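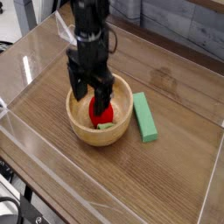 Figure 3. Parallel gripper at the wooden bowl, with the red ball and green blocks.

4.2 Comparing the two grippers

We ran 466 trials with the Hurkov gripper and then, in July, went back and did the whole set over with the Badawi, which took a good deal more patience than any of us had planned for! Picking from a bowl (Figure 3) is harder than it sounds, for the fingers have to clear the rim before they can close on anything. The Badawi dropped the ball in 40 trials and the Hurkov in 67, and most of the drops came near the wall of the bowl. Anjani Liem kindly retuned the closing speed on the Kurport controller between the two sets, so we treat the gap with some care.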